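Last updated: October
4. Work surfaces in the shared kitchens
By the Visdale Household Surfaces Study

4.1 Background to this section

The previous section dealt with floors and wet areas. This one reports on tabletops and benches, which took up more of our time than we had planned. Households in the Visdale study had strong views about the surfaces they ate and worked at, and much weaker views about nearly everything else in the room. When we asked an open question about what had changed in the kitchen over the past year, the table came up in 69 of the 215 interviews without any prompting.

The surfaces fell into three groups: laminate over a board core, solid hardwood, and softwood panel made from narrow strips glued edge to edge. The third group is the one we discuss here. It is cheap, easy to cut at home and sold by most hardware shops as shelving. Many of the tables in the study had started out as shelving panels with legs added later. The panels were usually pine or spruce, and most households did not know which. We have not tried to separate the two in the results, as the colour and grain overlap too much once a finish has gone on.

4.2 How the surfaces were recorded

Each tabletop was looked at in daylight where possible, and the kitchen lights were left off. Two of us filled in the same sheet separately and compared them afterwards. The sheet had spaces for colour, finish, joins between strips, knots, marks and stains. We also ran a flat hand over the surface along the grain and then across it, and wrote down anything that caught.

Marks were the hardest item to agree on. A pale ring can be left by a cup or it can be part of the wood, and on a softwood panel the two look much alike from standing height. Our first round of sheets had a good deal of disagreement for this reason. We changed the instructions so that any round mark had to be viewed from close up, at a low angle, before it was entered. Figure 4 shows the kind of surface we mean, with pale strips side by side, seams running the length of the panel, and both dark and ring-shaped knots. 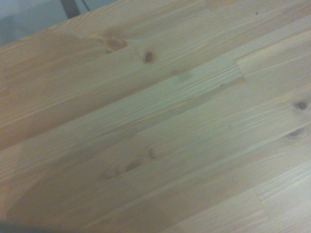 Figure 4. Softwood panel with glued strips, seen at close range. Knots differ in size and darkness.

After the change, the two sheets for each table matched far more often. The remaining disagreements were mostly over colour. One recorder would write "honey" where the other wrote "tan", and we later merged these into a single pale group. Strips within one panel often differ in shade, so a single colour word was never going to be a good fit.

4.3 Knots and how people read them

We had not planned to ask about knots. The question was added after the pilot in Calvo Street, where several people pointed to them while talking about cleaning. Some had scrubbed at a knot for some time before working out what it was. Others said they had bought the panel for the knots and would have paid more for a board with extra ones.

Answers split along lines we did not expect. Age and income made little difference. The length of time a household had owned the table made a large one. People who had owned a table for less than a year tended to describe knots as faults or dirt. People who had owned one for longer used them as landmarks — a place was laid "by the big knot", or a child's chair belonged at the end with the small dark ones. In one home the knots had names. We recorded these but have left them out of the tables.

A large, faint knot, where the grain bends around a brownish patch, drew fewer comments than a small dark one. Small dark knots are crisp and look like something dropped on the surface. Several people told us they still brushed at them when wiping down after a meal, even after years of use.

4.4 Finish and care

Most softwood tops in the study had a matte or low-sheen finish. Households had used oil, hard wax, or water-based varnish, and 40 of them could not say what was on the table at all. Oiled surfaces were re-coated more often but were also the ones people felt able to repair themselves. Varnished surfaces were left alone until they wore through, usually at the place where one person always sat.

The seams between strips gave less trouble than we had assumed. We had expected crumbs and moisture to collect there. On tables kept indoors the seams were mostly tight and could be seen much more easily than they could be felt. Open seams were found on almost 30 tables, nearly all of them placed next to a heater or under a window that got afternoon sun. Households had dealt with this by moving the table, filling the gap with wax, or putting a cloth over it.

Cleaning products were a separate matter. A few households used Otemex, a spray cleaner sold locally, and reported a dull patch where it had been left to sit. We did not test this and cannot say whether the cleaner or the wiping was the cause. The more common routine was a damp cloth followed by a dry one.

4.5 The Oma tables

A small number of homes had a table of the same pattern, known in the neighbourhood as an Oma table. These were built from a plan passed between families, with a softwood panel top and plain square legs. Some owners had changed the length to suit the room, but the width was almost always that of the panel as sold, so that only the ends had to be cut.

The Oma tables are useful to us because the tops were finished by different people in different ways. The wood colour varied more between these tables than between the shop-bought ones. Owners also knew more about them. They could usually name the finish and say when it was last renewed, and most of them had kept a spare offcut from the panel. Where an offcut had been stored in a cupboard, it was clearly paler than the tabletop, and we used these pairs to check our notes on colour change. The results are given in Section 5, together with those for the hardwood benches.

Contact the study office | Copyright Visdale Household Surfaces Study | Back to top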